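Moving the Workshop to Damside

We got the keys to the Damside unit in September, and I have been putting off writing about it because for most of that time there was nothing to say except that we were carrying boxes. The old place on the hill had 19 steps up from the street. I don't miss them.

The main thing I want to get down is what we did about the floor, because three people have now asked me and I keep typing out the same answer.

The building was a feed store and then a tile showroom. When the showroom people left they took their display floor with them and left the glue. Gervasio Godoy, who has the unit next door and had the same glue, lent us a walk-behind scraper and showed me how to keep the blade low. It took the two of us a long weekend. After that we had bare concrete with a lot of small pits in it, and a decision to make.

I got two quotes for epoxy. The cheaper one was $2,046 and did not include filling the pits. Malathi, who shares the lease with me, thought we should pay it and be done. I thought we should leave it bare, seal it and spend the money on heat. We argued about this for longer than it deserved and in the end the heating bill from the old place settled it.

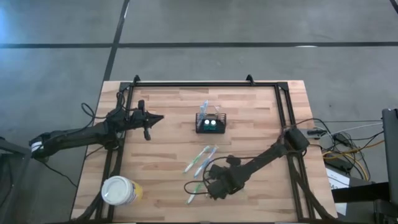 Sealing is dull work. You vacuum, you wash, you wait, you vacuum again. I filled the worst pits with a patching compound and let it go hard overnight before grinding it flush. Then two thin coats of a water-based sealer with a roller on a pole, starting at the back wall and ending at the door. The second coat went down the morning after the first. I stayed off it for two days and should have stayed off it for three, and there is a set of my own boot prints near the sink as proof.

If you are doing this yourself, buy more roller covers than you think you need. I went through 13. They pick up grit and then they drag it around.

The other thing I would do differently is the lighting. I moved the old tubes over to save money, and they hum. At the hill place there was always traffic, so I never heard it. Damside is quiet after six in the evening and the hum is all there is. I have priced replacements and will get to it once the rent for the first quarter is behind us.

Heat is two electric units on the long wall. Nearly 70 percent of what we saved on the floor went into those. They take an hour to make any difference, so whoever is in first turns them on and then goes for coffee. There is a decent bakery across the bridge that opens at seven. The rye is good - the rolls less so.

Parking is worse than before. There are four spaces behind the building and five tenants, and the fifth tenant is us. Rosalía Cabello in the front office has been letting me use hers until noon, when she comes in, and after that I move the van to the lot by the river. Deliveries should come to the side door, which has a bell now. The street number is on the wrong side of the building and the drivers miss it every time, so please put "side door" on the label if you are sending me anything.

Still to do: a shelf over the sink, a proper lock for the storage room, and something to stop the draft under the side door. I tried a brush strip and it came off within a week. A rubber one is on order.

I'll write up the storage room separately when the lock is in. The mailing address stays the same until the end of the year.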